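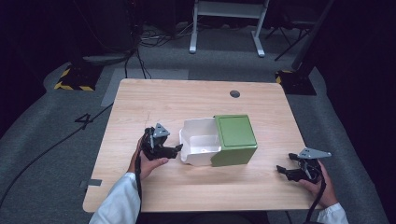

Istanura amplía su línea de almacenaje de sobremesa con un cajón modular de formato cúbico

2021-03-31

La firma Istanura ha incorporado a su catálogo Ledevix, una gama de cajones individuales para escritorio destinada a oficinas con puestos compartidos. Cada unidad consta de dos piezas: una carcasa exterior y un cajón extraíble que se retira por la parte delantera sin herramientas. En la versión verde con interior blanco, la carcasa lleva acabado mate y un panel cuadrado rehundido en la cara superior, mientras que el cajón termina en un labio curvo en su extremo frontal. La unidad se coloca directamente sobre el tablero y no requiere fijación.

El desarrollo comenzó a partir de una consulta de Travix, empresa de servicios administrativos que en febrero reorganizó sus oficinas de Vergara. El centro pasó de mesas asignadas a mesas rotatorias y suprimió las cajoneras con ruedas. El pedido inicial fue de 200 unidades, a las que se sumaron otras 400 para las plantas superiores. Con 60 piezas de reserva, el suministro asciende a 660 cajones.

Según Ulises Toledo, responsable de producto de Istanura, el requisito principal era que el contenido de un puesto pudiera trasladarse a otro en una sola operación. «El usuario saca el cajón, se lo lleva y lo introduce en la carcasa de la mesa siguiente. La carcasa se queda donde está», explica. Toledo añade que se descartó la cerradura en esta primera serie porque obligaba a aumentar el grosor de las paredes y reducía el volumen útil.

El fabricante recomienda situar la carcasa de modo que no tape el pasacables de la mesa y dejar libre por delante una distancia equivalente a la longitud del cajón. La limpieza se realiza con paño húmedo y detergente neutro. Las carcasas y los cajones se venden también por separado como recambio. Istanura prevé incorporar a la gama un separador interior, todavía en fase de diseño.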